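Went to the open day at the Neltetti workshop on Storkesgate this afternoon. They make robots do housework, or would like to. A thread, for anyone who has ever looked at a basket of washing and thought "surely by now".

First, the queue. 111 people had signed up and the lift takes 4. I took the stairs, arrived pink in the face, and was handed a sticker saying VISITOR in case there was any doubt.

The tour begins with a talk. The talk has slides. One slide just said "Cloth is hard" in very large letters, and I have to say I warmed to them after that.

The problem, as I understood it from the back row: a box is the same shape every time you pick it up. A pillowcase is a different shape every time you breathe near it. The robot has to look at a heap and guess which bit is worth grabbing. So do I, most mornings.

Someone asked when we could buy one. Long pause. "Not May," said the man with the clicker. No year was given, so I suppose that covers all of them.

Then we were let through to watch the arm. No touching, bags on the floor, stay behind the tape. A small boy went over the tape at once and was returned to his owner.

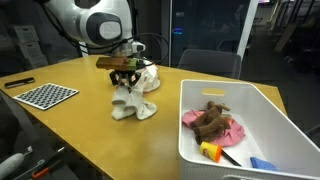 Got hold of the white cloth. Round of applause from behind the tape.

I joined in, by the way. You try standing in a room full of strangers all willing a gripper on and see how aloof you stay.

The software that decides where to grab is called Cliller. I asked what it stood for. It doesn't stand for anything, they liked the sound. Fair enough, I've named a cat on the same basis.

They told us it has had 4000 goes at picking up cloth so far. My own total must be well past that and I still can't do a fitted sheet, so I'm in no position to be snooty.

Favourite thing was the plush animal in the big white bin, lying on its pink cloth with its legs going every which way. Exactly how I look after a works do.

Questions at the end. A woman near me asked if it could do socks. They said socks were "interesting". I've worked in offices long enough to know what interesting means.

Another chap wanted to know if it would put him out of a job. He runs a launderette. They said no, very kindly, and he looked a bit let down -- I think he'd been hoping.

Tea was laid on by Sachdeva, the café downstairs. 2 biscuits each, strictly policed by a human being. Some work you can't hand over to a machine.

Would I go again? Yes. They're doing another one in May and the sign-up sheet was by the door. I've put my name down and I'm bringing a fitted sheet.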